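Nirkgate Swap Shelf: Frequently Asked Questions

What is the swap shelf?
A set of shelves at the back of Nirkgate Hall where you leave things you no longer want and take things you will no longer want by February. No money changes hands.

When is it open?
From 10am until the lights go off at 3pm. Please don't leave bags on the step overnight. The foxes have no use for your bread maker and will say so.

Do I have to bring something to take something?
No. We would be delighted if you took something and brought nothing. The shelf at Jakavstead closed for a month under the weight of its own jigsaws.

Is there a limit on what I can bring?
Three items a visit. A box set counts as one item. A box of unrelated cables counts as 70 and will be going home with you.

Do you take shoes?
Yes, in pairs, clean, with some life left in the soles. Keep them in their box if you still have it, and check that the size on the label matches the size on the shoe. We have had a few surprises. 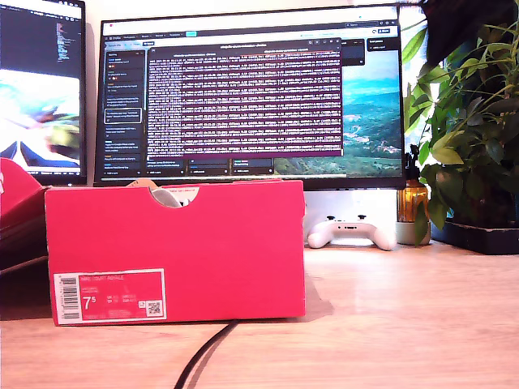

Photo: shoe box on a desk

What about jigsaws?
Up to 1000 pieces, and only if you have finished it yourself and can look us in the eye. "Probably all there" is not a category.

Do you take electrical goods?
Small ones, with a plug. Anything bigger should go to the Irnix depot on Belhaj Road, where they have a trolley and a proper sense of purpose.

How long do things stay on the shelf?
Up to 90 days, after which they go for recycling. Fondue sets are given the full 90 out of respect.

Can I reserve something?
No. Putting your scarf on it doesn't count either, and somebody may well take the scarf.

I gave something away by mistake. Can I have it back?
If it's still there, of course. If it isn't, you can leave a note on the board by the door. Please keep it polite and don't guess at who has it.

Can I bring books?
Yes, apart from encyclopaedias, diet books and software manuals. We are already very well informed about Windows 98.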